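Write the home rules down before the first recording

Most of the rules we have for robots were written for factories. They cover fences, stop buttons and speed. They say very little about collecting demonstrations by hand in someone's home, and that work now needs rules of its own.

I read the guidance used at Bestora this September. It runs to 48 pages, and 4 of them deal with homes. Those pages tell you how to calibrate a gripper. They don't tell you whose mail may be in view, or what to do with food once it has been handled.
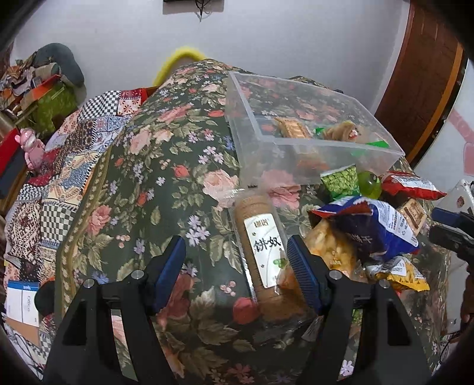 Food is a good place to start. A packet that gets picked up 70 times should not go back in the cupboard as if nothing had happened to it. Throw it out or keep it for practice only, and pay the household for it. Evdokia Bakalis has argued for this at Wiltuvwood, and I think she is right.

Clutter is harder. Alois Kaufmann wants every surface cleared first, so that sessions can be compared. I disagree. People live with quilts, cables and half a dozen snacks on one cloth, and a standard that tidies them away will give us machines that only work in tidy rooms. Remove papers with names on them, move anything that could trip the operator, and leave the rest.

The last rule should be consent that can be withdrawn. A family that changes its mind on Friday should be able to have its recordings deleted, with one phone call and no form to fill in.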